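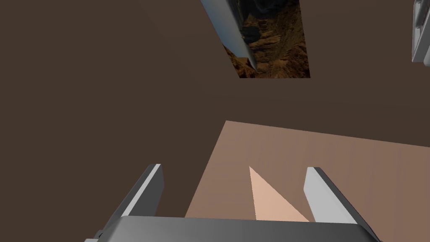

Landscape picture with brown and pinkish-tan surfaces. Image: Grastell

Grastell to lend framed landscape prints through Sengar library branches

Thursday, 9:30 a.m. | By Ursina Mösli, Grastell press office

SENGAR – Grastell, the print publisher and framing company, will open a lending collection of framed landscape prints at four branches of the Sengar public library in January. Anyone with a current library card will be able to borrow a print, hang it at home or at work, and bring it back at the end of the loan.

The collection, named Drureo, holds 453 framed prints at launch. All of them show landscapes: coast, farmland, river valleys, mountains and a small group of winter views. Each print has a number on the back and a matching entry in the library catalog, where borrowers can look up the artist, the size and the branch where it is kept.

Loans run for eight weeks. A print can be renewed once if no other borrower has reserved it. There is no charge for borrowing, and late returns will be handled under the library's existing rules for oversized items. Prints can be returned to any of the four branches during opening hours, but they should not be left in book drops.

Grastell tested the plan last spring at the Mill Street branch, where 104 households took part. The most common request was for smaller sizes. Many of the test prints were too wide for apartment hallways or for the wall over a desk, and the company has since added a narrow format that fits between two standard door frames.

"People told us they liked a picture but didn't want to buy it before they had lived with it for a while," said Mösli. "They also told us the first carrying bags were terrible. The straps slipped and the corners poked through. We have replaced them."

The new bags are made by Skeretti, a local upholstery workshop, and have a stiff base and padded corners. Every print goes out in one. Borrowers are asked to bring the bag back along with the print.

Each bag also contains a hanging kit with two hooks, a paper template and a card of instructions. Renters who are not allowed to put nails in the wall can ask for a tabletop stand at the desk. Prints should be kept away from radiators and out of bathrooms. The glazing is acrylic and should be wiped with a dry cloth only – spray cleaners leave it cloudy.

Borrowers who want to keep a print may buy it from Grastell at the end of the loan. The company will then replace it in the collection with another landscape of the same size. Schools, clinics and nonprofit groups can borrow up to six prints at a time on a separate form, which is available from any branch.

Drureo is funded for two years. Grastell is supplying the prints and frames and will carry out repairs at its Sengar workshop. The library is providing storage racks and staff time. The company plans to bring the collection to 984 prints by the end of the second year, with the additions chosen partly from borrower requests.

Reservations open at the branches and in the online catalog on the first working day of January.

Media contact: Ursina Mösli, Grastell press office

Sign up for our newsletter and get local news in your inbox every week. You can unsubscribe at any time.

Comments (3)

pbrandt
Did the test at Mill Street. We had the river one over the couch and the kids complained when it went back. Good to hear about the bags.

Oak Hill reader
Any chance of something other than landscapes? I'd borrow a still life tomorrow.

Marlene T.
Is Oak Hill one of the four branches? The release doesn't list them.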